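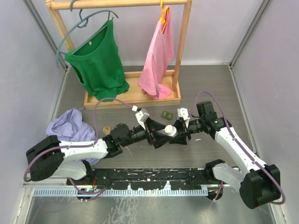 Refill shelf moves to Kasivitz Hall

Oct 9, 2023

The Zandudwood refill shelf has a new home. After two years in the back of the Salehi bakery it is now in the side room at Kasivitz Hall, through the green door next to the bike racks. Opening hours are 10 until 2 on market days and 4 until 6.30 on the first evening of each month. The bakery needed its storeroom back for flour and a second fridge, and we are grateful that it put up with us for so long.

The side room is larger and has its own sink, so people can rinse a container there if they forgot to do it at home. It also has a step at the entrance. A ramp is kept behind the door and can be put down on request. Ring the bell and wait, as it can't always be heard over the boiler.

What we stock

Washing-up liquid, laundry liquid (scented and unscented), hand soap, shampoo, conditioner, white vinegar, bicarbonate of soda and citric acid. The toilet cleaner we tried in May is not coming back. It separated in the drum and several people said it smelt of pear drops. We are looking at another one from the same wholesaler, Womik, but the smallest drum they sell would take us most of a year to get through.

Prices are the same as before except for shampoo, which has gone up to 46p per 100 ml. The unscented laundry liquid is the cheapest thing on the shelf by weight and also the slowest seller, so if you have been meaning to try it, please do.

What to bring

Any clean container with a lid that closes. Plastic, glass and metal are all fine. Small bottles are as welcome as large ones, and 300 ml is a handy size for hand soap because it sits by a basin without taking over. Wide necks are easier to fill. For narrow necks there is a set of funnels on a hook above the sink, and they should go back on the hook rinsed.

Please take off or cross out the old label and write what is going in. We had a case over the summer of conditioner going home in a bottle still marked as cooking oil. No harm was done, but the pan had to be washed several times.

We can't fill containers that have held bleach, paint, weedkiller or anything for the car, however well they have been washed. Vinegar must never go into a bottle that has had bleach in it. If you are unsure what was in a bottle, use it for something else or put it in the recycling.

Weighing and paying

Weigh your container empty first and write the weight on it in grease pencil. Fill it, weigh it again and note the difference in the book. The new scales read up to 5 kg and switch themselves off after a minute, which has caught a few people halfway through a fill. If that happens, turn them back on and use the weight you wrote down.

Cash goes in the tin. Card payments are possible when the reader has a signal, which in the side room means holding it near the window.

Spare bottles

The box of spare bottles has moved with us and is under the bench. There were 97 in it on the day of the move, far more than we can use, so for the time being please keep your extras at home. Lids are another matter. We are always short of screw lids and pump tops, and odd ones are worth dropping in.

Pumps can be cleaned by standing them in a jug of warm water and pressing until the water runs clear. A pump that still sticks after that has usually got dried soap round the spring and may need an overnight soak.

Help wanted

We need one more person for the early evening session, mainly to open up, wipe down the bench and lock the door at the end. Changing a drum takes two people and is done on market days, so there is no heavy lifting. Leave your name and a phone number in the back of the weighing book.

The next delivery is due at the end of the month. Until then the scented laundry liquid may run out, and the drum of vinegar is getting low.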